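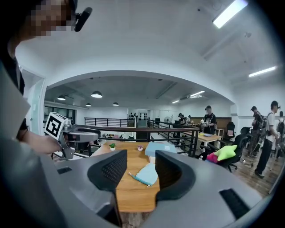

The Upper Level at Etstead

Visitors to the Etstead building tend to look first at the ground floor and only later at the walkway above it. The upper level deserves equal attention. Wooden tables stand beside black metal railings topped, in places, with a wooden handrail, and the floor below remains in view through the bars.

The conversion, completed in September by the design office Tovico, added 527 square feet of working space without extending the building. The railings were retained and repainted, and the tables were ordered from the Hamdan workshop at a total cost of $3,160.

Small objects do much of the work of making such a place agreeable. A green plant in a white pot stands near the far edge of one table, with a small pink cup next to it and a pale blue lidded box toward the corner. A light blue cloth lies folded on the warm-toned wood, a teal pen across one corner of it. The colors are few and quiet, and they suit the grain.

The house rules are brief. Tables may be reserved for up to 20 days in a season. Boxes and cups may stay out during the day - pots as well - but nothing is to be placed on the handrail.

Etstead intends to furnish the opposite side in the same manner. A grant of $2,000 from the Andel Fund has been set aside for the additional tables, and the order will again go to Hamdan.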